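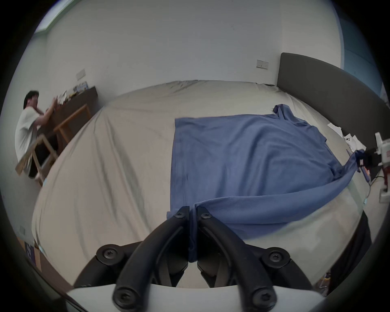 The blue shirt, round one.

Stories > Short Fiction > The Pendcombe Grippers

Chinyere had promised her sister she'd be home by supper, but then Costel Ivanov wanted the Flondier fingers tried against the old Dunditz pair, and she never could leave a comparison half done (her mother blamed the chess club). So she folded, and shook out, and folded again, and thought fondly of soup.

The Flondier had a lovely slow squeeze to it, like a polite handshake from an uncle. With one gripper on the corner of the hem and the other a bit farther along, she felt the cloth draw tight between her two hands. 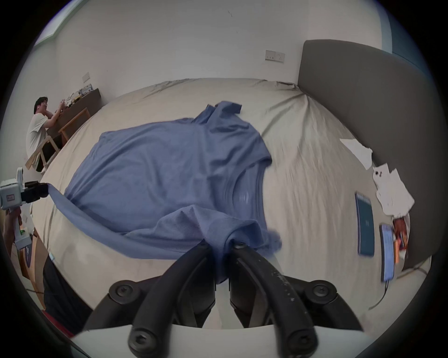
Chinyere liked the curved fingers best and said so, loudly, to the man at the desk, who kept his hand near his face. "They hold a hem and don't chew it," she told him.

"Write that down, then," called Costel from the hall, and she went looking for a pencil.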